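Pre-Purchase Safety Checklist: Single-Arm Tabletop Cell
Site: Campbell packing room
Supplier: Grosik
Reviewed by: Kasun Wanigasekara
Stage: simulation review, before deposit
Marking: OK / OPEN / FAIL

General comment
Grosik wants the deposit in September and so far we have a simulated cell and a quote. I have marked OK only where I would sign for it today. Most of this list is OPEN and I don't think that should surprise anyone who sat through the demo.

1. Mounting and base
1.1 Arm fixed to a rated base: OPEN
The pedestal in the model is a dark box. The quote says "customer to provide suitable mounting." Who decides what is suitable? We need a drawing with bolt pattern and floor loading, and the cost of the pedestal goes in the budget whether Grosik puts it there or we do.
1.2 Base cannot be knocked by carts: OPEN
There is a cart lane next to the proposed spot. No guard rail quoted.
1.3 Cable connectors at the base protected: OPEN
Ask for strain relief and a cover. The simulation has no cables to trip over, our floor will.

2. Work surface
2.1 Surface flat, level and fixed: OPEN
The model uses a veined stone-look counter. Ours is a bench with a seam down the middle. I asked if the pick heights were tuned to the modeled counter and was told it "adapts." Please put that in writing.
2.2 Unrelated items kept out of the reach area: FAIL
A toaster, a boot and a bottle share one counter, with the bottle held up by the neck. Fine for showing that the arm can deal with clutter. Our own rule is that anything not being handled stays outside the marked line, and Grosik has given us no line to mark.

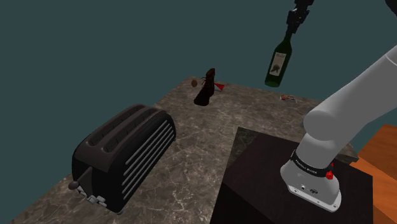 2.3 Falling object zone identified: FAIL
A glass bottle tilted in the air can come down on the floor side as easily as on the bench side. No lip, no tray and no mat in the quote. Price all three.

3. Gripper
3.1 Grip force stated for each item: FAIL
The brochure gives one number for everything. We handle glass and we handle eggs. I will not accept one number.
3.2 Behavior on loss of power: OPEN
Does it hold or let go? I have had both answers from the same salesman. Pradham, who quoted us last spring, at least had this on page one.
3.3 Clearance to neighboring items on approach: OPEN
The approach to the upright bottle is from above, with the fingers pointing nearly straight down. A gray card or thin box stands on edge close by. What happens if the arm clips it? I'd like to see that run on a real bench, with our cartons. 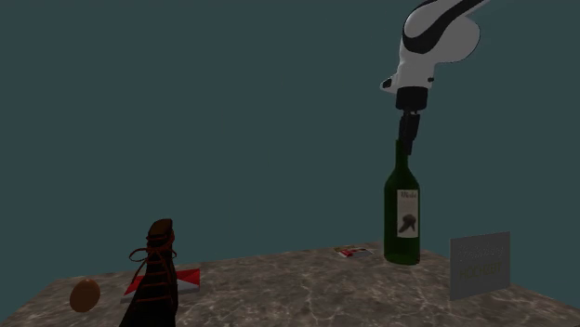
Item 3.3: bottle upright on the counter, gripper at the neck, simulated cell.

3.4 Spare fingers available: OK
Brokora stocks them, 74 dollars a pair. We would need 2 pairs on the shelf. This is the one line in the whole quote I have no quarrel with.

4. Stopping and guarding
4.1 Emergency stop within reach of the operator: OPEN
One button quoted. Operators work both sides of that bench. Add a second button and have Grosik confirm the wiring.
4.2 Stopping distance measured with load: FAIL
Calculated only. A full bottle weighs more than an empty one and I can't find out which one the software thinks it is holding.
4.3 Speed limit locked by key or password: OPEN
"Configurable" is the word used. Configurable by whom?

5. Sensing
5.1 Camera view of the grip is adequate: OPEN
From over the gripper, the fingers hide part of whatever is behind them.

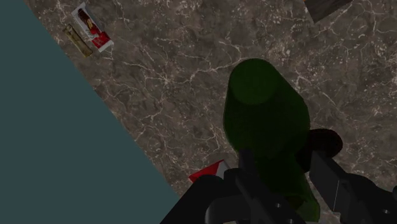 Dark glass is my other worry. Our overhead lights put glare on every bottle in the room, and the only lighting Grosik has tested is the kind you set with a slider. Before we pay for a camera package I want 500 picks logged under our own lights, failures included, with the log handed over in full. Their offer was 120 picks at their shop. No.
5.2 Dropped or missed grip detected: OPEN
Claimed. Not demonstrated to me.

6. Budget lines missing from the quote
Pedestal and anchors
Bench edge lip, drop tray, mat
Guard rail on the cart lane
Second stop button and wiring
Operator training
Broken glass cleanup kit (cheap, buy it anyway)

Outcome: do not release deposit. Resubmit when 2.2, 2.3, 3.1 and 4.2 are cleared. Grosik can call me any morning after 9:30.
K. Wanigasekara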